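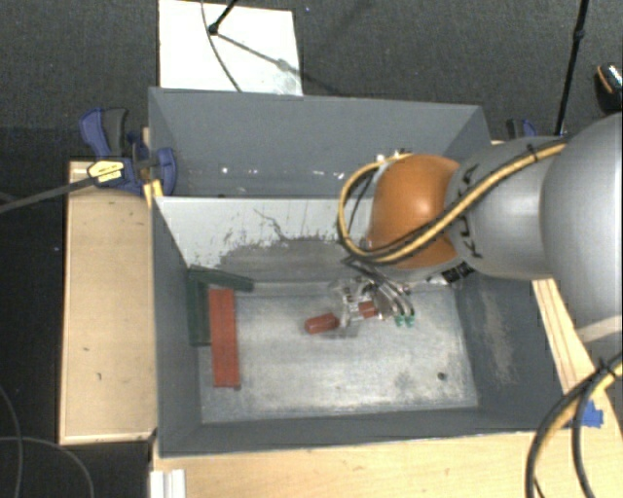 How to clean up a scuffed metal-bottomed storage bin (and when to leave it alone)

May 28, 2022

Search for advice on worn metal and you will be told that vinegar, baking soda, cola, toothpaste, ketchup and tin foil all bring it back to new. I have tried most of them over the years on the big grey parts bins in my workshop, the sort with a divider wall across the inside and a bare metal floor. Ketchup smells of ketchup for a week. The rest do a bit, and a bit is usually all you need.

So this page is about getting a bin like that clean enough to use and stopping it getting worse. If you want it to look as it did on delivery, buy another one.

What you need

A soft brush and a dustpan, or a vacuum with a narrow nozzle
Washing-up liquid and warm water
Two cloths, one of them dry
A non-scratch sponge, the white sort if you can find it
A plastic scraper, or an old loyalty card
White spirit, for greasy marks only
Gloves

I bought a tub of Dresta metal paste for this job because the label promised a mirror finish on any surface. It gave me a shiny patch the size of my hand in a dull floor, which looked worse than the scuffs had. It's still on the shelf.

1. Empty it properly

Take everything out of both halves. People like to push the blocks and offcuts to one end, clean the other end, then swap over. All that does is drag grit back across the part you've just wiped. Put the contents on a sheet or in a spare tub, and wipe down anything dusty before it goes back.

2. Get the grit out dry

Brush or vacuum before any water goes near it. Wet grit under a cloth is how half of the cloudy marks on these floors get made in the first place. Go along the foot of the divider and into the corners.

3. Work out what you're looking at

Marks on a bare metal floor come in three sorts and they get muddled up all the time, including by the people selling the paste.

Smudges are dark and soft-edged. Rub one with a damp finger in a glove and it will usually move. These clean off.

Streaks that look whitish are often dried residue, from hard water or from whatever was used last time and not rinsed. They may clean off. If they vanish when damp and come back when dry, rinse again.

Scuffs and scratches are in the metal. A fingernail will catch on the deeper ones. They don't clean off, whatever the video says. Heavy polishing can blend them, but on a floor that has blocks landing on it every working day I can't see the point.

4. Wash the floor

A small squirt of washing-up liquid in a bowl of warm water. Wring the sponge out well, because you want a damp floor and no puddle. Work in straight lines from one end to the other. Circles show up afterwards when the light comes in low.

For a greasy smudge that won't shift, put white spirit on a cloth, dab it, wait a minute and wipe. Open a window first. Don't use it on painted or plastic walls until you've tried it somewhere hidden. I was told it was safe on everything and I now have a tacky thumbprint on the outside of one bin.

Leave out the bleach. Leave out wire wool as well, even the fine grade, unless you enjoy picking out the bits.

5. The divider

Dividers take a battering, mostly near the bottom where things get knocked against them. A pale one shows every bit of it. Dark scrapes here could be rubbed-on material from the contents, or they could be the surface worn through to whatever is underneath. The only way to find out is to clean a small patch.

Try the plastic scraper held nearly flat, then the damp sponge. If the dark area gets smaller, carry on. If it stays put, or gets bigger, stop straight away. You are taking off what's left of the finish.

A thin line that branches may be a scratch or the beginnings of a crack. Press gently either side of it. If nothing moves, leave it and look again in a month or two. I marked the ends of one in pencil in September and it hasn't grown, so I've stopped worrying about it. If it flexes, the divider wants replacing. Filler won't hold for long there, in my experience, and the Plarnness repair tape I tried came away at the first knock.

6. Rinse and dry

Go over the lot with clean water on a fresh cloth, twice if you were heavy with the soap. Then dry it by hand. Leaving it to air dry brings the streaks straight back, and on some metals it invites rust along the seams.

Should you line it?

Rubber matting saves the floor and makes the bin quieter. It also traps dust underneath and curls at the corners, and small pieces find their way under it. I cut a piece to fit, lived with it for 12 weeks and took it out again. If your bin holds anything glossy that you care about, a liner earns its keep. For plain blocks I'd go without.

How often?

A brush-out whenever you empty it and a proper wash when it needs one. The whole job takes me around 70 minutes, most of it emptying and refilling.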